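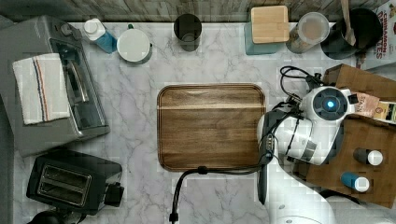

Fig. 1: Our arm at the kitchen counter, gripper pointing down by the right-hand end of the chopping board.

Looking after one arm: set-up and upkeep of the Forkgate kitchen cell
Agata Messina, with Corrado Cattaneo
Supervisor: Morena Ferraro
Handed in 05/12/2024

1. What I was asked to do

The Forkgate cell is one white arm at a kitchen counter, and it was already a going concern when Corrado and I took it on in July. Other groups write the clever stuff that runs on it. Our job was the dull end (I ended up loving it!): get it set up the same way every time, keep it running, and write down what we did so the next pair don't have to ring us up.

By the time I closed the logbook the arm had done 2,312 runs with us, and we'd had 18 stoppages. I've gone through the ones worth reading about below.

2. Getting the base to stay put

The first few weeks were all about the base. It would shift a tiny bit over a long day and the gripper would start coming down short of where it should. I blamed the software, Corrado blamed me, and in the end Brunello Mazza from the workshop leaned on the base with one hand and it moved. Two of the fixing bolts had worked loose. We cleaned the threads, put in new washers and marked each bolt head with a line of paint pen, so a turned bolt shows up at a glance. Checking the lines is now the first thing on the morning sheet.

3. Finding home

Our reference is the chopping board. It has a groove running round the edge, and I wanted something on the counter that people could line up by eye before they trusted any numbers. We move the arm slowly to the right-hand end of the board, gripper down, and compare it with a saved position. If it's out by more than 3 mm we stop and go through the base bolts, then the wrist, then the saved position itself. I got this order wrong at first and re-saved the position straight away, and spent an afternoon chasing an error I'd made myself – not my finest hour.

The rest of the kitchen things stay along the back and at the sides: mugs, jars, the toaster oven and so on. We keep the middle clear for the check apart from the board.

4. Cables

Cables gave us more bother than anything else. Of the 18 stoppages, more than half were a cable catching or a plug working its way out. You need enough slack for the arm to reach right across, but slack has to go somewhere, and ours likes to lie over the board. We tried tying it back tightly in week two and the arm pulled its own plug out on the first long reach. Oh well!

What works better is a loose loop, with the plug end held by a Luvon clip under the counter. It's still untidy, and I'd like a proper sleeve fitted next year. Fulvio Guerra has priced one up.

5. The gripper

We swapped the finger pads twice. The first set went shiny and let go of mugs, so we wiped them down with a Gededel cleaning cloth every evening, and that bought us some time before they had to come off. Changing them is a ten-minute job with the power off and a small hex key. Please put the key back in the Russo tin afterwards. It went missing for a week and I had to borrow one from Brunello, who made me sign for it.

6. What's left to do

The wrist joint makes a faint click when it turns all the way round. It hasn't caused a stoppage, so we've only logged it, and Morena wants it looked at before the next long block of runs. The morning sheet also needs a line for the cable clip. The spare pads are in the second drawer, and there's one full set left.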